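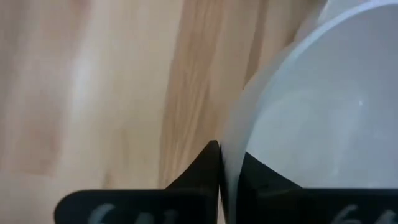 White bowl and wood grain, close up

WINDILITZ COURT RESIDENTS
Minutes of the meeting held 19 August 2018, in the ground floor lounge

Present: as per the signing sheet. Apologies from flats 4 and 11. The managing agent had been invited and did not reply, as before.

1. Minutes of the July meeting
Agreed, with one correction. Item 6 should read "the agent said it would look into the gutter" and not "the agent will repair the gutter". Flat 7 asked that future minutes keep to what was said, and the minute taker is glad to do so.

2. Matters arising
Gutter: still dripping over the bike rack.
Bin store lock: replaced. The new key sticks in cold hands, according to flat 2, though how this was found out in summer was not explained.
Intercom: no change.

3. Hard water and the Tonulum proposal
This took most of the evening.

Background for those who missed July. The block has hard water, kettles and shower heads fur up, and two immersion heaters have failed this year. The Tonulum is a collar that fits round the rising main in the plant cupboard. The seller says it "conditions" the water without salt, filters or a drain. The price given to us is £300, fitting extra, and how much extra depends on who is asked.

Flat 9 spoke in favour. A relative has one and finds the tea tastes better. The chair asked whether the relative had changed anything else at the same time. They had bought a new kettle.

Flat 5 had read the seller's leaflet with some care and raised the following, which the meeting asked to have written down:
The leaflet says scale is "reduced" but gives no amount and no period.
The before and after photographs of a heating element show two different elements. The screw holes are in different places.
The guarantee is for the collar. It promises that the collar will not break, and it is hard to see how it could, having no moving parts and nothing to do that anyone can check.
The money-back offer runs out before most people would notice a difference in a kettle.

Flat 9 said that was a bit harsh and that plenty of people are happy with theirs. Flat 5 said plenty of people are happy with their horoscope. The chair asked for the item to be kept to water.

It was pointed out that we have no way of telling whether our own scale gets better or worse, with or without a collar. Flat 12 offered to weigh a kettle. There was a long discussion about weighing kettles, much of it about whether they must be dried first (yes).
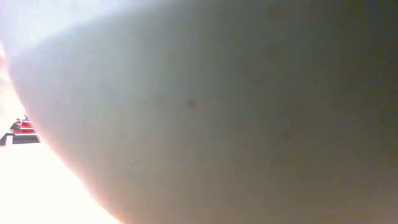

Grey curved surface at very close range

4. The other quote
Osetti quoted £433 for an ordinary salt softener, second hand, installed in the plant cupboard. The meeting liked that this is a known sort of machine. It liked less that the quote is one line long. Not stated: age of the unit, who buys the salt, who carries the salt, where the waste goes, or whether there is a floor drain in the plant cupboard. Flat 3 believes there is one under the paint tins. Flat 10 lived here when the floor was laid and believes there is not.

Flat 8 asked about softened water and drinking. Nobody present was qualified to say, and the chair stopped two people who began to say anyway. Osetti to be asked whether a separate drinking tap is in the price. The general feeling was that it won't be.

It was also asked why the service charge, which has a line for "plant and water", does not already cover this. The agent was to bring the breakdown. See attendance above.

5. What was decided
(a) No collar to be bought at present. Carried, flat 9 against.
(b) A test over 3 months, using kettles, to find out how bad the problem is before paying anyone to fix it. Flats 6 and 12 to take part. Each to weigh a clean, dry kettle at the start and again at the end, and to keep a note of how often it is boiled. Flat 5 asked that no vinegar be used in the meantime. Flat 6 agreed with some reluctance.
(c) Osetti to be asked for a proper written quote covering the points in item 4.
(d) The seller of the Tonulum to be asked for any test result on a block of flats, from someone who does not sell it. The chair will write. Expectations are low.
(e) Paint tins to be moved so that the drain question can be settled by looking.

6. Supper
The shared supper in the lounge goes ahead. Wattanapong, the takeaway on the corner, has offered a discount on rice and curry for a group order. The meeting welcomed this, then asked what the discount is taken off, as the menu prices went up in July. Flat 2 will get the total in writing before anyone pays.

Those bringing their own dishes should put a flat number on the bottom. Last year's supper left a glass jug and a serving spoon without owners and both are still in the lounge cupboard. Flat 10 maintains the spoon is theirs. It does not match the one flat 10 described.

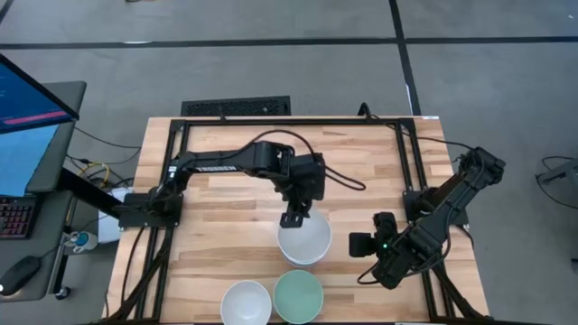
Wooden table top and white bowl, seen from overhead

7. Hedge
The contractor says the hedge was cut. Residents facing it say it was not. The invoice has been paid by the agent, so it is on our service charge either way. The chair will ask for the date of the visit, and flat 1, whose window looks straight on to the hedge, will compare it with memory.

8. Any other business
Parking: the white lines are wearing off. Painting them ourselves was suggested and dropped after the cost of the paint was read out.
Noise: someone is moving furniture late. Flat 7 says flat 13. Flat 13 was not present to answer and it was felt unfair to record more.
Lounge clock: wrong again. A battery has been bought before without effect.
Broadband leaflet: came through every door claiming residents had "asked for" faster service. A show of hands found no one who had.

9. Next meeting
To be fixed once the kettles have been weighed. Corrections to these minutes in writing, please, under the door of flat 5.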